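4. Collecting Demonstrations

4.1 Teleoperation Interface

All demonstrations used in this study were given by remote control. The operator sits at a desk with a display and a six-axis hand controller, and moves the simulated arm by moving the controller. We call the interface Jadine. It reads the pose of the controller, subtracts the pose recorded when the operator last pressed the clutch button, and sends the difference to the arm as a target for the gripper. Releasing the clutch freezes the arm, so that the operator can bring the hand back to a comfortable position without moving anything in the simulation. A trigger under the index finger opens and closes the gripper.

Earlier work in our group relied on hand guiding, in which a person holds a physical arm by the wrist and leads it through the task. Hand guiding has clear advantages. The person feels contact directly and needs little training, and the resulting paths are usually short. It also has two drawbacks that mattered here. The person's own arm and body appear in the camera views, and the forces applied by the person are mixed with those produced by the task. A policy trained on such recordings must either ignore the images or be trained on a replay of the motion. Replay was tried in the preliminary phase and was found to be unreliable for small objects, where a difference of a few millimeters in the starting position was enough to make the grasp fail.

Remote control in simulation avoids both problems, at the cost of touch. Jadine partly makes up for this with a vibration signal in the controller. The signal starts when either finger of the gripper meets an object and grows stronger with the contact force. Operators could turn it off. Most left it on for grasping and reported that it was of less use when placing objects on a surface.

4.2 Simulated Workspace

The workspace is a furnished room with a table, on which a Franka Emika arm is mounted. The room, the furniture and the objects come from the Koskela asset library, which was prepared for this project and contains tableware, containers, tools and common household goods. Objects are placed at random at the start of each episode, subject to the condition that the object to be moved lies within reach of the arm. Other objects on the table are distractors. They take part in the physics and may be pushed or knocked over, in which case the episode is kept but flagged.

Surfaces and wall finishes are also varied between episodes. Patterned tabletops were included on purpose, as a plain surface makes small objects easier to separate from the background than they would be in most homes. Figure 2 shows the arm during a demonstration in one such room, with a small object held in the gripper over a marble-patterned table and cutlery lying to one side.

Each episode begins with a short written instruction on the operator's display, naming the object to be moved and where it should go. The operator may look at the room from any of the available viewpoints before starting. Recording begins with the first press of the clutch and ends when the operator presses the stop key. There is no time limit, although operators were asked to abandon an episode if the object fell to the floor or rolled out of reach.

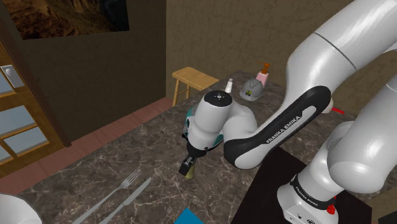
Figure 2. Simulated tabletop workspace. The gripper of the Franka Emika arm holds a small, pale yellow-green object just above the table surface. A salt shaker, a hard hat and a soap dispenser stand near the far edge of the table.

4.3 Operators and Training

Thirty operators took part. None had worked with a robot arm before, and all gave written consent. Each completed a training session made up of a guided introduction to the controller, a free practice period and a set of fixed exercises. The exercises were to touch a marked point on the table with the closed gripper, to pick up a block and set it down in the same place, and to carry a block around an obstacle. Operators went on to the main collection only after completing all of the exercises in a row without dropping the block.

The clutch was the part of the interface that took the longest to learn. New operators tended to stretch the hand to the end of its comfortable range and then twist the wrist to gain a little more distance, which turned the gripper away from the vertical. The instructions were therefore changed during the pilot phase to recommend short movements with frequent clutching. This made the recordings longer, but the gripper stayed closer to vertical during the approach and fewer grasps had to be repeated.

Operators worked in pairs on alternating shifts of half an hour. The person who was not operating reviewed the previous recordings and marked those in which the instruction had been misread. Recordings marked in this way were given a corrected instruction where one applied, and were otherwise removed.

4.4 Recording and Segmentation

For every time step, the system stores the joint positions and velocities, the pose and opening of the gripper, the controller pose, the state of the clutch and the images from all cameras. Periods in which the clutch is released are removed before training. Leaving them in teaches the policy to stop in the middle of a movement, an effect we observed clearly in the first trained models and which disappeared once the pauses were cut.

The remaining motion is divided into approach, grasp, transfer and release. Division is automatic and is based on the opening of the gripper and the height of the held object above the table. The boundary between transfer and release is the hardest to find. Many operators lower the object almost to the surface, hold it there while they check the position from a second viewpoint, and only then set it down. The automatic method sometimes places the boundary at the start of this pause and sometimes at its end. In the final data set, these boundaries were checked by hand and moved to the last downward movement before the gripper opened.

A total of 193 demonstrations were kept for training. This figure excludes practice runs, abandoned episodes and recordings removed in review. Demonstrations that contain a failed first grasp followed by a successful second one were retained. They show how to recover from an error, and a policy trained without them was seen to close the gripper on empty space and then continue to the target position as if it were holding the object.

4.5 Comparison of Control Mappings

Two control mappings were compared before the main collection. In the first, called direct mapping, a movement of the hand produces a movement of the gripper of equal size. In the second, called scaled mapping, the gripper moves less than the hand when it is close to the table and the same distance elsewhere. The change between the two scales is gradual, so that the operator does not feel a step.

Under scaled mapping, 86 percent of the pilot episodes were completed with the first grasp. Direct mapping gave a lower share, and the difference was greatest for thin, flat objects, which must be gripped close to the surface. Several operators nevertheless preferred direct mapping for carrying objects over longer distances and described the scaled version as slow near the table. Scaled mapping was used for all of the demonstrations in the training set.

The two mappings did not differ noticeably in the smoothness of the transfer phase. Short oscillations appear in both shortly before release, when the operator corrects the sideways position of the object. We did not filter these out. Smoothing them with the method built into the Zuker toolkit changed the final position of the gripper in a number of recordings, so that the object was no longer set down where the operator had placed it.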